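Senna tea pulled from shelves over dosing label

18th January

Herbal tea firm Gramano has taken its senna leaf tea off sale after a mix-up on the box. The back panel tells people to steep the bag for 12 minutes. Should be two, the firm says.

Senna is an old remedy for constipation and plenty of people keep a box in the cupboard. Left too long in the cup it gets strong. Cramps, mostly, and a bad night.

The recall covers batch 1132 only, the 180g box. Other teas in the range are not affected. Gramano has had 11 complaints so far, none of them serious.

Verna Castellanos, who runs the Pretorius herb shop, took hers down first thing. "I'd a lady in who'd had two cups before bed. She was not happy," she said. "I tell everyone the same, start weak, and don't have it every night."

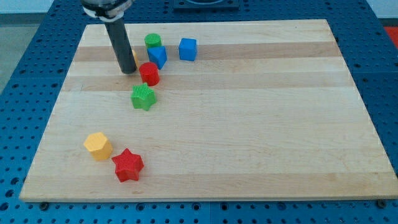
Customers can take the box back to where they bought it for a full refund, no reciept needed. Orders placed online through Hundoser will be refunded automaticaly by the end of January.

Anyone who is pregnant, or taking water tablets or heart medicine, should speak to a pharmacist before using senna at all. New boxes with the right steeping time are being printed now and should reach shops next month.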